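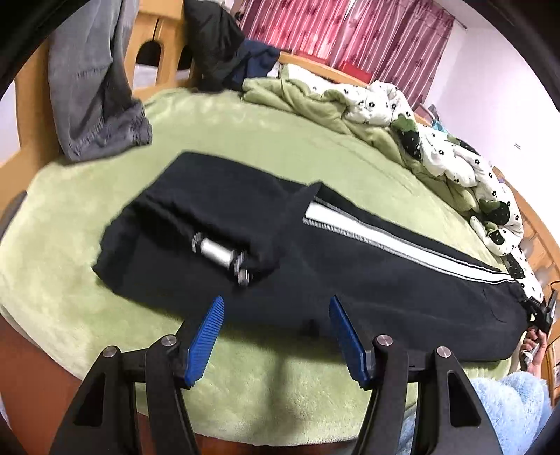
What I packed for twelve days in Kumness

Sat 3 November

I got back on Tuesday and the bag is still on the floor of the hall, so I'm writing this while I can remember what was in it. I did one of these after the spring trip and a few people wrote to ask for the full list. I didn't keep one that time. This time I did, on the back of the ferry booking.

The trip was 12 days: two in Jumberg at the start, nine in Kumness, and one in Jumberg again on the way home because the boat doesn't connect with the late train. I took one bag, the old gray one, and it weighed a little more than I wanted it to. No checked luggage. Weather was cold and damp the whole time, with one clear day that I spent mostly on a bus.

Clothes

Two pairs of pants for outside, one of them lined. Black sweatpants for evenings. I always think about leaving the sweatpants out and I never do. The guesthouse in Kumness turns the heating down at nine and I was in them by half past eight every night. They take up as much room as two sweaters if you roll them. Folded flat at the bottom of the bag they take up less, so fold them.

Four T-shirts, two long-sleeved shirts, one wool sweater, one fleece. I wore the wool sweater every day and the fleece twice. Next time I'd leave the fleece and bring a second thin wool layer that can go under the first.

Six pairs of socks. Should have been eight. The guesthouse has a washing machine, but Sointu Kiiskinen, who runs the place, does her own sheets on weekdays and guests get Sunday. If you arrive on a Monday, as I did, that's a long wait. I washed socks in the sink and hung them on the radiator, and with the heating going down at nine they were still damp at breakfast. I ended up buying two pairs at the Saarinen store by the harbor. They were thick and itchy and cost more than the dinner I had that night.

One rain jacket, one hat, one pair of gloves. I lost the left glove on the second day and kept the right one in my pocket for the rest of the trip for no reason.

Shoes

The boots I wore and a pair of canvas shoes for indoors. You take your boots off at the door in most places up there and the floors are cold. Slippers would be lighter. I don't own any that I'd want to be seen in.

Everything else

A towel, which I didn't need. Toothbrush and so on. A small pot of hand cream, finished by day six. Earplugs, used on the ferry both ways.

Two books. I read one and a half. The half was a history of the Uvness fishery that my uncle lent me three years ago and has started asking about. It's good in the middle, where it deals with the years the cannery was open, and slow before that. I'll finish it this month.

A thermos. I'd put this near the top of any list for that coast. The bus from the harbor to the north end has a long stop halfway with nowhere to go in, and the driver shuts the engine off. Everybody on the bus had a thermos except two students, and a man across the aisle gave them some of his.

Cash. The card reader at the bakery was down the first week and the one on the boat only works close to shore. I took out 2000 before I left and came home with a few coins. Most of that went on the guesthouse, which prefers it.

The ferry

People asked about this last time too. The crossing from Jumberg to Kumness is three hours in good weather. Mine took closer to four going out. There's a lounge at the front with reclining seats and a cafeteria at the back, and the cafeteria moves around a lot more than the lounge does. I had soup, which was a mistake. Coming home I sat in the lounge and ate crackers and felt fine.

Foot passengers board last and get off last. If you want the first bus, stand by the stairs on the left side when they make the announcement. It holds 60 and it was full by the time I reached it, so I waited for the next one in the terminal building, next to a vending machine that had only licorice in it.

What I did there

Not very much, which was the plan. I walked the shore path in both directions. The south part is gravel and easy. The north part has steps cut into the rock in two places and they were slick, so I turned around at the second set. I went to the small museum twice. The second time Oskari Rautiainen was at the desk and he opened the boathouse for me, which is normally closed after September. There are old rowing boats in there and one has the names of its crew burned into the inside of the hull. He knew who several of them were. One was his grandmother's brother.

I'd meant to go out to Uvness on the day boat, having read half a book about it, but it had stopped for the season the weekend before. The timetable online still showed it running. Call the harbor office if you're going after the middle of October.

Food was plain and good. Fish soup, rye bread, boiled potatoes, a lot of coffee. The bakery does a cardamom bun on Fridays only and they're gone by ten.

Things I'd change

More socks. No towel. Second wool layer, no fleece. Spare gloves. A longer charging cable, as the only outlet in my room was behind the bed and I had to lie with my head at the wrong end to use my phone.

I'd also go a couple of weeks earlier, for the Uvness boat and for the light. It was getting dark by the time I'd had a second coffee after lunch, and I'm slow about lunch.

The bag itself is near the end. The zipper on the front pocket sticks and one of the shoulder straps has started to fray where it meets the back. I've had it since college. If anyone has one they like, about the same size, that opens flat and doesn't have a lot of straps hanging off it, leave a comment. I don't need wheels.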